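**Arm tearing down old towers at the Florkdale shop – is this worth it?**

Posted by **kacper_krawczyk**, Oct 1, 2020

Second month of me trying to get the arm to strip a desktop PC without a person touching it. Drive, memory and the white square heatsink or processor cover go on the printed plate at the left, the tower lies flat next to it. 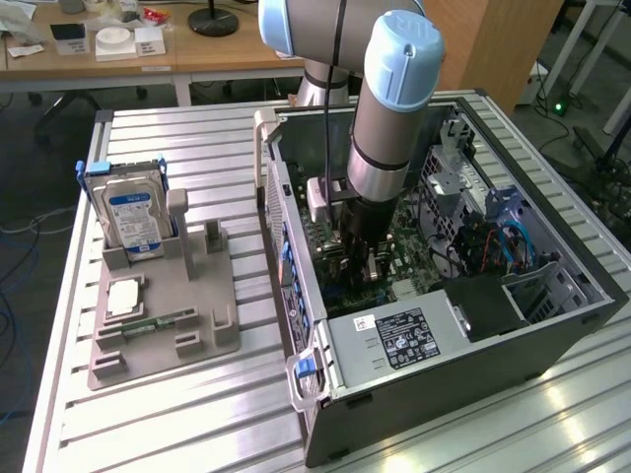 ### Where I'm at

The plate is my own design, printed in gray. The drive stands upright in it with its blue caddy around it, memory goes in the long slot, the square piece gets a raised pocket. I want the arm to always know where a part is once it leaves the case, so I don't need to look for it with software.

Over the last batch I logged 98 tries at the memory module. It got 622 lines of error log out of that, which I'm still reading. Going in is fine. Coming out straight is the hard bit, and if the tower has shifted at all on the table I get a nice scraping noise.

I'm going to keep at it, but I'd like to hear from people who have done pick and place on something that wasn't built for it. Mostly about how to hold the case still.

---

**duda_bench** wrote:

So how many of the 98 came out clean? You gave us the tries and the log length and skipped the one number I'd want.

---

**kacper_krawczyk** wrote:

Nine.

---

**duda_bench** wrote:

Then I don't think your problem is how the case is held. Clamp it, sure, you've got a grooved table, get some T-nuts and two toe clamps and stop pushing it around. But nine says the grip is wrong or the release is wrong. Memory has latches. What opens them?

---

**kacper_krawczyk** wrote:

I do, by hand, before the run.

---

**duda_bench** wrote:

"Without a person touching it."

---

**nikola_w** wrote:

Nikola Wilczyńska here, I have the bench across from Kacper's so I've heard the scraping.

I'll be the grump. A person with a screwdriver does one of these towers in 8 minutes. I timed it. The whole case is made for hands: blue clips on the slot covers, a latch here, a handle there, all of it meant for a thumb. I get that it's fun. I don't get the part where it saves the shop any work, and that was the pitch when we gave up half the table for it.

Also that bundle of cables by the drive cage. What happens when a finger hooks one on the way up?

---

**kacper_krawczyk** wrote:

> What happens when a finger hooks one on the way up?

It stops. I set the force limit low after the first one it snagged. And the pitch was "learn something and maybe save some work" – I have the message.

---

**hatell** wrote:

I'm with Kacper on the plate at least. Fixed spots for loose parts is the right call and most beginners skip it. We did a job like this at Trondis, taking cards out of old till computers, and the tray did more for us than any camera did.

Two things from that job:

1. Put a lead-in on every pocket. If the walls go straight up you'll miss by a hair and jam. Chamfer the top few layers.
2. Rock the module out, one end and then the other. A straight pull with both ends gripped binds in the socket, and it binds worse on boards that have sat in a basement.

I'd leave the power supply for a human forever. Too heavy, too many screws.

---

**duda_bench** wrote:

Agree on rocking it. Disagree on the plate being the right call. It's right for one model of tower. Next donation comes in with a smaller drive and a different cooler and he's printing a new one. Were your till computers all the same?

---

**hatell** wrote:

Yes, all the same. Fair point.

---

**nikola_w** wrote:

Ours are never the same, for the record. We get whatever people have in the garage.

---

**kacper_krawczyk** wrote:

I could split the plate into blocks and swap the pockets. The lower holders are already raised blocks so it's not a big change.

Plan for October:

- toe clamps on the case
- chamfer on the pockets, starting with the memory slot
- rock the module, end by end
- same tower for all runs until the number is better

The latches stay manual for now. I'll change the thread text to say so.

---

**duda_bench** wrote:

Do the clamps first and run it again with nothing else changed. If you do all four at once you won't know which one helped. And post the clean count this time, before the log.

---

**nikola_w** wrote:

And run it when I'm at lunch, please.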